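From the Mending Table

September came in hot and left us with a pile of coats, which is how it goes every year, and so I want to spend my corner of the newsletter on linings and cuffs before the cold gets here. Several of you have stopped me at the grocery store to ask about sleeves (I love this, please keep doing it), and I promised I would write it all down properly.

First, the good news. The Skunadton mending circle has now finished 394 pieces, counting everything from the big parkas down to one very small mitten, and Svitlana Stetsiuk is quite sure we will reach 1000 before she runs out of gray thread. Svitlana keeps the ledger and I have learned not to argue with her arithmetic. We had 17 people at the last evening, and two of them had never threaded a needle before. Both went home with a coat they could wear again!

Now then, sleeves. When a lining hangs down past the cuff, most people want to cut it. Please don't cut it! Nine times out of ten the hem stitching has let go and the lining has simply slid. Turn the sleeve inside out, smooth the lining up toward the shoulder with your flat hand, and pin it a finger's width back from the edge of the cuff. Leave a little slack in there. A lining pulled tight will tear at the elbow the first time you reach for something on a high shelf, and then you are back at our table with a worse job than you started with.

For ribbed cuffs that have gone baggy, I run two rows of elastic thread by hand on the inside, catching only the backs of the ribs. It is slow -- I usually get through one cuff per pot of tea -- but it stays put in the wash. If the ribbing is worn right through, bring it in and we will look in the Nazarenko boxes. The Nazarenko family gave us all the leftover knits from their shop when they closed it, and there is some lovely charcoal and navy in there that goes with nearly everything.

We are short on heavy needles and on plain black buttons, the four-hole kind. The drop-off basket is still just inside the door at Dostari Hall, to the left of the coat rack. Please put your name in the pocket of anything you leave. A safety pin and a scrap of paper will do nicely.

And do come by in the evening even if you have nothing to mend. The kettle goes on at 6:30, the chairs are better than they used to be, and there is always somebody who needs a second pair of hands to hold a hem.

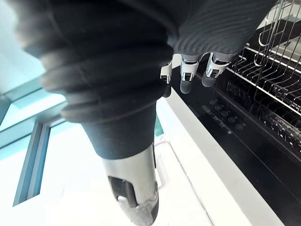
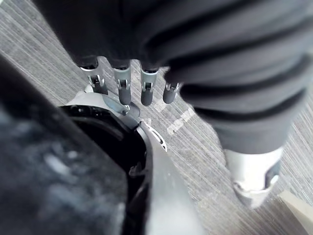 Dark gray fabric in both, ribbed sleeve folds in the first.

Recent items
Soup night moves to the Skavudel room
Seed swap leftovers, free to a good home
Where to find the spare key for the piano
Dostari Hall winter hours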